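Natisik Tabletop Robotics Club

The Natisik Tabletop Robotics Club is a student society devoted to small robot arms and the everyday jobs they might one day be trusted with.

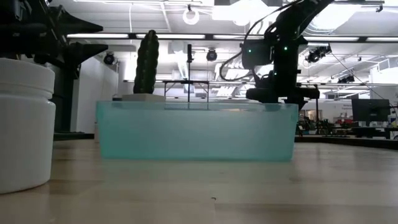 It grew out of an evening class in basic electronics whose students, having reached the end of the course, were not at all ready to go home, and carried on meeting under the same name as their old timetable slot (Natisik being the name of the teaching block). Members come from engineering, of course, but also from languages, nursing and, in one memorable intake, almost entirely from the geography department.

Activities

Most of the club's time goes on what members fondly call "tidying", which means teaching an arm to pick up a household object and put it somewhere sensible. Plastic bins, jars and small ornaments are favourite subjects, and a good deal of friendly argument goes into where exactly an ornament ought to live. Newcomers spend their first 3 sessions moving an arm by hand control before they write any code of their own, a custom that older members defend with great affection and newer ones put up with.

The club's shared program, Vena, was begun as a coursework exercise and has been patched, renamed and patched again ever since. It keeps a log of every attempted grasp, and by December 2023 the log held 2752 entries, of which 737 were marked as dropped. Members are rather proud of the second figure and read it out at the annual supper.

The Waweru Round

Each May the club holds the Waweru Round, a relaxed contest in which teams clear a table against the clock. Points are given for objects placed upright and taken away for anything that ends up on the floor. The largest Round so far drew 19 teams and ran on so late that the final was finished the following morning, over toast. The winners keep the Kanier Cup, a dented sugar tin with a handle soldered to each side, until the next contest comes round.

See also

Student robotics competitions
Robot grasping
Evening classes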